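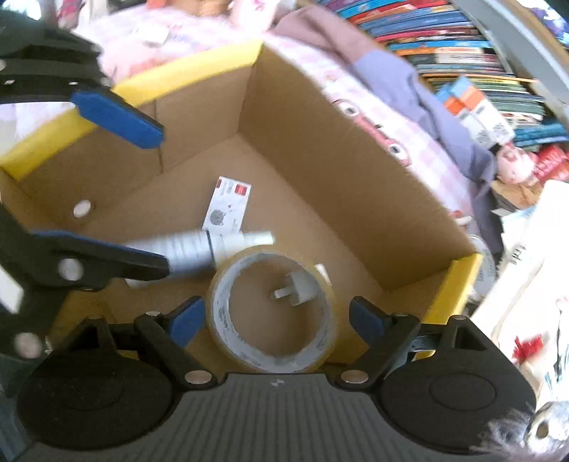

I went to the open day at Skorkum in May with low expectations. Robot shows are usually very clean – one cube, one table, good light. I liked much more the work with an ordinary cardboard box, where a roll of tape lies among small things, as in my own home. It was slow, and some visitors left early. I think they were wrong to leave. A machine for homes should be judged on our mess, and I wish more firms had the courage to show it.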